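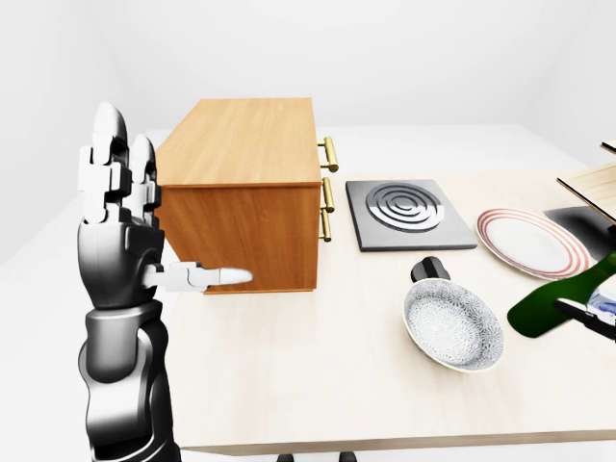

硬币有没有记性?

我先讲一件我输得很惨的事。

我九岁那年,家里有一套桌游叫Drulto,盒子角都磨白了。玩法很简单,每人四枚棋子停在自己的港口里,要掷出6点,第一枚棋子才能出海。掷不出6,你就只能坐着看别人走。

那天下午我就一直坐着看别人走。我掷了3,掷了1,又掷了3,掷了5,掷了2,再掷又是1。我姐姐的棋子已经绕了大半圈了,我还在港口里晒太阳。轮到第七次的时候,我把骰子捂在手心里,对着它哈了一口气,大声宣布:“都六次没出6了,这次肯定出!”

你猜出了几?

4。

我当时气得要命,觉得这颗骰子欠我一个6,还赖账不还。我甚至把它放进玩具盒里关了一晚上禁闭。(第二天放出来,它还是那副样子。)

后来我长大了,做了一份整天跟数字打交道的工作,才慢慢想明白那天我错在哪儿。而且我发现,犯这个错的人多得不得了,有小孩,有大人,有很聪明的大人。所以今天咱们就来聊聊它。你手边要是有一枚硬币,现在就可以去拿过来,一会儿用得着。

先抛两次看看

抛一枚硬币,落下来要么是正面,要么是反面。(立在桌子上不倒的情况我这辈子还没碰见过,咱们先不管它。)如果硬币没有被人做过手脚,那正面和反面的机会一样大,都是一半。大人喜欢说成“二分之一”或者“百分之五十”,意思都一样。

那抛2次呢?你先别往下看,自己想想可能出现哪些结果。

想好了吗?是这些:

正正
正反
反正
反反

一共四种,每一种的机会都一样大,都是四分之一。很多人会漏掉一种,他们觉得“正反”和“反正”是同一回事。要是你只关心“有一个正面一个反面”,那它们确实可以归到一堆里,可是这一堆里装着两种情况,所以“一正一反”的机会是四分之二,也就是一半。“两个都是正面”只有四分之一。

如果你觉得脑子有点打结,就找两枚不一样的硬币,一枚新的一枚旧的,摆在桌上翻来翻去。新的正旧的反,和新的反旧的正,看起来就是两个样子嘛。我小时候就是这么弄懂的,用的是一枚亮闪闪的和一枚沾了胶水的。

现在来四次

好,现在抛4次。每多抛一次,可能的结果就翻一倍:一次有2种,两次有4种,三次有8种,四次有16种。你可以拿张纸全部写下来,从“正正正正”写到“反反反反”,写起来挺过瘾的。

这16种里面,“正正正正”只有一种。所以连着抛四次全是正面,机会是十六分之一。不算大,可是也不算小得离谱。你要是叫全班同学一起站起来,每个人抛四次,很可能就会有人跳起来喊:“我全是正面!”

注意了,接下来这一步最容易绕进去。

假如你已经抛了四次,四次全是正面,硬币就在你手里,你马上要抛第五次。第五次出反面的机会是多大?

我拿这个问题问过我表妹扎伊娜卜·奥杜科亚(Zainab Odukoya),她当时正在吃面条,筷子停在半空想了好一会儿,然后说:“反面的机会肯定大!已经四个正面了,该轮到反面了。”

“该轮到了”。你听听,是不是跟我九岁的时候说的一模一样?

正确的答案是一半。还是一半。

扎伊娜卜不服气。她说:“可是你刚刚才讲,连着正面很难的!四次都只有十六分之一,五次不就更难了吗?”

她这话有一半是对的,连着五次正面确实更难,机会是三十二分之一。可是那说的是你还一次都没抛的时候。现在呢,前面四次已经抛完了,难的那一段你已经走过来了,剩下的只有最后这一次。

我换个说法吧。你从家里走到学校,要过五个路口,每个路口都有可能碰上红灯。出门之前,你想“五个路口全是绿灯”,那得运气很好才行。可是如果你已经一路绿灯走到了第五个路口前面,你就只剩一个路口要操心了,前面那四个灯早就在你背后啦。(真的红绿灯有时候是互相配合着变的,所以这个比方不算十全十美,你把它们想成各管各的就行。)

也可以用那张纸来看。抛五次,开头四次是“正正正正”的结果有哪些?只有两种:

正正正正正
正正正正反

两种机会一样大,都是三十二分之一。既然开头四个正面已经定了,咱们就站在这两条路中间,往左往右的机会完全相同。我把这两行写给扎伊娜卜看,她盯着看了半天,说:“哦。”然后又说:“可是我还是觉得会是反面。”

哈哈,我太懂她了!我到现在有时候也还是会有这种感觉。

硬币没有小本子

咱们来想想,如果硬币真的“知道”该轮到反面了,它得有什么本事。

首先它得记得住前几次是什么。那它得有一个脑子,或者至少有个小本子,每次落地都赶紧记一笔:“刚才,正面。再刚才,正面。”其次它还得想办法让自己落成反面,比方说在空中偷偷扭一下腰。

可是硬币就是一块金属。它没有脑子,没有本子,也没有腰。

它落下来是正还是反,得看你的手指弹得多用力,看它转了多少圈,看它离桌子多高,看它碰到桌面时怎么蹦了一下。昨天它抛出什么,跟这些统统没关系。你把一枚硬币借给朋友,朋友也不用问你:“哎,它上次是哪一面啊?”

骰子也一样。我关禁闭的那颗骰子根本不晓得自己惹我生气了。它每一次滚出去,出6的机会都是六分之一,第一次是,第七次也是,第一百次还是。

像这样前面的结果影响不到后面的结果,数学里有一个词,叫“独立”。你可以记成“各管各的”。每一次抛硬币都是各管各的。

我真的去抛了

光听我说你可能不信。我其实也不太信光靠嘴说的东西,所以有一年七月,我做了一件有点傻的事:我抛硬币,一边抛一边记,抛了整整3895次。

为什么是这么一个怪里怪气的数?因为我原来打算抛四千次,后来大拇指起了个水泡,我就停了。

我家猫叫阿坎德(Akande),它从头到尾都想帮忙,具体来说就是把硬币从桌上拨下去,拨到柜子底下。猫拨下去的那几次我都没算进去,重新抛过。

结果是这样的:正面1961次,反面1934次。差得不多吧?差不多就是一半一半。

不过我最想看的是另外一件事。我用彩色铅笔把所有“连着四个正面”的地方都圈了出来,然后去看紧跟着的下一次是什么。这样的地方一共有207处。(如果连着五个正面,那里面就有两处“连着四个”,我都算上了。圈得我眼睛都花了。)

如果“该轮到反面了”这句话是对的,那这207处的后面,应该有一大堆反面,对不对?

我数下来,后面跟着反面的有106处,后面跟着正面的有101处。

又是差不多一半一半!硬币果然什么也没记住。我把这张纸拿给扎伊娜卜看,她第一句话是:“你的水泡好了吗?”第二句话是:“那好吧。”

那正反面为什么最后会差不多多?

有个小朋友读到这儿可能要举手了,我先替你把问题问出来:

“如果硬币不会把欠的反面补回来,那为什么抛很多很多次以后,正反面还是会差不多一半一半呢?”

问得好!这个问题我自己也糊涂过好多年。

咱们来假装一下。你一开始抛了4次,全是正面。正面4,反面0,百分之百都是正面,看起来特别不公平。

接着你又抛了100次,咱们假装这100次特别规矩,正好50次正面50次反面。现在加起来,正面54次,反面50次。看到没有?反面根本没有“补”回来,正面还是多出4次,一次都没少。可是54和50放在一起,看着已经挺接近了,正面占了百分之五十二还不到。

再往下抛1000次,还是假装正好一半一半。加起来正面554次,反面550次。正面依然多4次,可是谁还在乎这4次呢?它被淹没啦。

就像你往一杯水里滴了一滴蓝墨水,整杯水都变蓝了。然后你把这杯水倒进游泳池。墨水没有被谁捞走,它还在里头,但是你看不出来了。开头那几个多出来的正面就是那滴墨水。

真的抛硬币当然不会这么规矩,多出来的那几次会一会儿变大一会儿变小,有时候还会跑到反面那边去。可是跟总次数比起来,它占的份儿会越来越不起眼。这个规律叫“大数定律”,名字听起来很威风,你拿去饭桌上说一说,说不定能把爷爷奶奶吓一跳。

老师抓“假硬币”

我认识一位数学老师,叫埃贝蕾·阿德比西(Ebere Adebisi),在Mumcombe的一所小学教书。她每年都跟班上玩同一个游戏,我去旁听过一次,真好玩。

她让一半同学回家认认真真抛20次硬币,把结果写下来。另一半同学不许抛,要凭空编一串20次的结果,编得越像真的越好。第二天所有纸条都不写名字,混在一起交给她,她来猜哪些是真的哪些是编的。

她不是每张都猜得对,但是对的很多!全班都觉得她会魔法。

她的秘诀我偷偷学来了,你可别告诉她班上的学生。编的那些纸条,往往太“乖”了:正反正反反正反正正反……编的人只要连写了三个正面,手就开始发痒,觉得再写一个就不像真的了,赶紧换成反面。可是真的硬币才不会手痒,它抛20次,多半会有连着四个一样的地方,连着五个、六个的也不稀奇。

所以埃贝蕾老师就找长长的一串。有长串的,她猜是真的;一串长的都没有的,她猜是编的。

你看,我们心里头对“乱糟糟”的想象跟真正的乱糟糟不太一样。我们总觉得乱就应该均匀,一会儿这个一会儿那个,像撒得很匀的芝麻。可是你去看看真的芝麻烧饼,有的地方挤成一团,有的地方光秃秃的。真的随机就长得像芝麻烧饼。

写到这里我有点饿了。

扭蛋机欠我一只企鹅吗?

扎伊娜卜最喜欢的店叫Alum,就在她家那条街拐角,门口有一台扭蛋机。有一阵子里面是四种小动物:乌龟、狐狸、猫头鹰和企鹅。她想要企鹅。

她扭出来一只乌龟。又扭,狐狸。又扭,乌龟。又扭,还是乌龟。

她给我打电话,声音都变调了:“四次了!一共就四种!下一个一定是企鹅,你能不能借我零花钱?”

这一回我就得仔细想想了,因为扭蛋机跟硬币不完全一样。

咱们先假装机器里的扭蛋多得数不清,四种一样多,搅得匀匀的。那每扭一次,出企鹅的机会都是四分之一。前面扭了几只乌龟一点儿也不影响,机器也没有小本子。连着四次都不出企鹅的机会是多少呢?每次不出的机会是四分之三,四个四分之三乘起来,是二百五十六分之八十一,差不多三成。也就是说,每三个小朋友去扭四次,平均就有差不多一个扭不到企鹅。扎伊娜卜一点儿都不特别倒霉,她只是那三成里的一个。

那要是想把四种全部集齐,平均得扭几次?你可能会说四次。可是四次正好四种都不一样,那是非常走运的事。算出来的答案是平均八次多一点。前面几个新的来得快,最后那个缺的总是磨磨蹭蹭,因为等你只差一种的时候,四次里平均有三次扭到的都是你已经有的。

我把这个告诉扎伊娜卜以后,她安静了一会儿,然后决定拿一只多的乌龟去跟邻居换。我觉得她很会过日子。

有记性的袋子

刚才我说扭蛋机“不完全”跟硬币一样,现在来讲不一样的地方。请你准备一个不透明的袋子,或者一只干净的袜子也行,里面放两颗红弹珠、两颗蓝弹珠。没有弹珠用纽扣也可以,只要摸起来一样大。

玩法一:摸一颗出来,看看颜色,放回去,摇一摇,再摸。

玩法二:摸一颗出来,看看颜色,放在桌上不放回去,再摸。

这两种玩法看着差不多,其实差得远了。

玩法一里,每次袋子里都是两红两蓝,所以每次摸到红的机会都是一半。它跟硬币一样,各管各的。

玩法二就不一样了。假如你第一颗摸到红的,放在桌上,那袋子里剩下几颗?一红两蓝。这时候再摸,摸到蓝的机会是三分之二,比红的大!这一回你要是说“该轮到蓝的了”,我就得给你鼓掌,因为你说得有道理。袋子虽然也没有脑子,可是少了一颗红弹珠,它里面的东西真的变了。可以说少掉的那颗弹珠就是它的小本子。

要是第二颗你又摸到了红的呢?那袋子里就只剩两颗蓝的,第三颗百分之百是蓝的,你闭着眼睛都能猜中。

真的扭蛋机其实更像玩法二,扭出来的蛋没有人塞回去。只不过里面的蛋很多的时候,少一个两个几乎看不出差别,等到机器快空了,差别才大起来。如果你隔着玻璃看见底下只剩三个蛋,又知道里面有一个是企鹅,那你扭中的机会就变成三分之一了。

所以呀,以后你再听到有人说“该轮到了”,可以先问一个问题:上一次的结果,有没有让这一次的东西变得不一样?

抛硬币,没有。掷骰子,没有。从袋子里摸了不放回去,有。一副扑克牌,抽走的牌不放回去,有。转盘呢?你来想想看。(没有。转盘转完还是那个转盘。)

为什么我要啰嗦这么多

这种“该轮到了”的想法有个名字,叫“赌徒谬误”。“谬误”就是想错了的意思。叫这个名字,是因为有些赌钱的大人特别容易掉进去。他们输了一次又一次,心里想:我都输这么多回了,下一回总该赢了吧?于是又掏钱。输了,再想:这下更该轮到我赢了。又掏钱。

可是骰子也好,转盘也好,谁也不知道他输过多少回。他每掏一次钱,机会还是原来那么大,口袋倒是越来越瘪。赌钱这件事本来就不让小孩子碰,我也希望你长大了能想起来今天的硬币。如果你身边有哪个大人好像停不下来,让你心里不舒服,可以跟你信得过的另一个大人说说,这不是打小报告,也不是你的错。

还有一种反过来的想法也挺常见:“我今天手气好,连着赢了三把,第四把肯定还赢!”你看,这回不说该轮到别人了,改说好运会一直跟着我。可是骰子听不懂这个,它连今天是哪天都不晓得。

在家里可以玩的

最后给你几个我自己喜欢的玩法,随便挑。

抛硬币找长串。抛20次,用“正”和“反”记成一行,然后把连在一起的圈出来,看看你最长的一串有几个。跟家里人比一比谁的长。第二天再抛一遍,长度多半又不一样了。

你编我猜。学埃贝蕾老师那样,写两行,一行是真抛的,一行是编的,叫爸爸妈妈来猜。他们猜完你再告诉他们秘诀,或者不告诉。

等一个6。拿一颗骰子,数一数要掷几次才能等到第一个6,记下来,从头再来,多做几轮。有时候一次就来了,有时候等得你想把骰子关禁闭。掷6次一个6都没有,这种事三回里头差不多就有一回。我九岁那天碰上的,就是这么普通的一件事。

袜子摸弹珠。玩法一和玩法二各玩十轮,每次摸之前先猜颜色,猜对了得一分。看看哪种玩法你得分高。提示:玩法二里你可以用上小本子,记得看桌上已经有几颗什么颜色的。

大拇指要是疼了就歇一歇。用杯子扣着硬币摇也行,就是声音大,阿坎德听到会从隔壁房间冲过来。

要是你也抛了很多次,我挺想知道你最长的一串是多长。我那三千多次里最长的是连着十个反面,抛到第八个的时候我站了起来,抛到第十个的时候我喊我姐姐来看,她刚走进来,第十一个就是正面。

2021-01-17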